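Drawer fridge in office kitchen – compressor never seems to switch off
Posted by Beverley Quinlan, 11/04/2021

We have a tall stainless drawer fridge in the shared kitchen at work. It was moved in January from the old tenancy to a new alcove, and since then the compressor runs nearly all the time. Drinks in the upper drawers come out cold enough. The lower ones are closer to room temperature by mid-afternoon. The plug-in meter shows 1,329 watt-hours over a day, and I have no earlier reading to compare it with.

What I've checked so far: setpoint is 3 degrees, door seals look clean, nothing is leaning against the back panel inside. The gap behind the cabinet is narrow, maybe two fingers wide. The installer, Baloyi, has told us the unit is fine and that we are opening it too often. 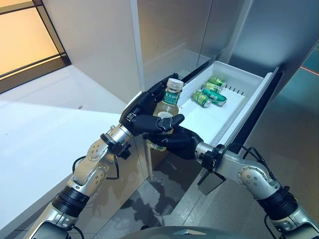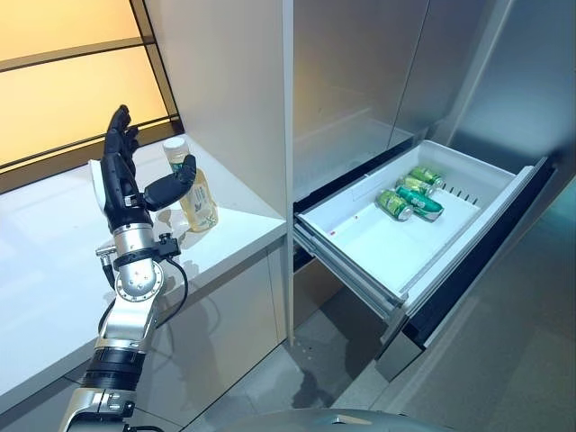
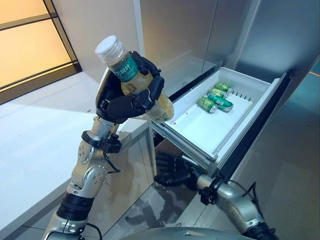

Bottled tea, one of the things we keep in the kitchen.

The fridge is shared by two teams and gets most of its use at lunch. Before I pay for a service call I'd like to know whether the clearance could cause this on its own, and whether there's a way to test a drawer gasket without pulling it apart.

Grímur Ladefoged
Clearance can do it on its own. A condenser at the back needs a path for air in at the bottom and out at the top. If the alcove is closed above, warm air recirculates and the compressor runs longer for the same result. Check the installation sheet for the minimum gap at the rear, sides and top – the top figure is the one people miss.

Simple test: pull the cabinet forward by a hand's width, leave it for 2 days with normal use and read the meter again. Make sure it can't tip when a full drawer is open. If the daily figure drops noticeably, the alcove is your problem.

For the gasket, close the drawer on a strip of paper and pull. You want even drag all the way along. Repeat at the corners. Check level too, as a cabinet that leans forward lets drawers sit slightly open under load.

That said, cold on top and warm below is an odd pattern for poor ventilation. It suggests a blocked duct or a fan fault, depending on where the evaporator sits.

Gillosia
Turn it down to 2 and see. Ours did the same thing and that fixed it.

Wulix
Wouldn't touch the setpoint yet. Lowering it only makes the compressor work harder. Vacuum the condenser first, with the power off. After a move there is often a mat of dust shaken loose into the fins. Then do the paper test on the lower drawers.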